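3.2 Folded state and layer offset

Each cloth was folded on a white rectangular table and compared with the fold plan given in Section 2. We treated a fold as complete when the outline was close to a rectangle and no layer had to be lifted to correct it. The cloths came from Drultent and were all cut from the same roll in May. Of the 29 folds scored, 24 met this rule. Most of the remaining ones had a lower layer that showed past the upper one at a corner, as in Figure 7.

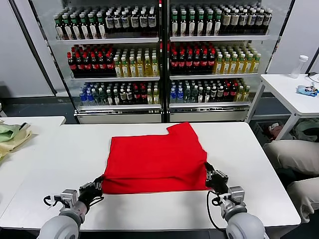 Figure 7. Red cloth folded on the white table, with one layer slightly offset at the upper right corner.

A stepped corner of this kind was scored separately from creasing. The cloth in Figure 7 has soft creases and a few shallow wrinkles along its lower edge, and these were recorded as minor. Vanags used a single score for both, which makes his values hard to compare with ours. Under the Haklow scale a corner offset lowers the grade by one step, whatever its size. We kept that rule for the main table but also report the offset measured along the longer side, as it tends to grow when the same cloth is folded again without being shaken out.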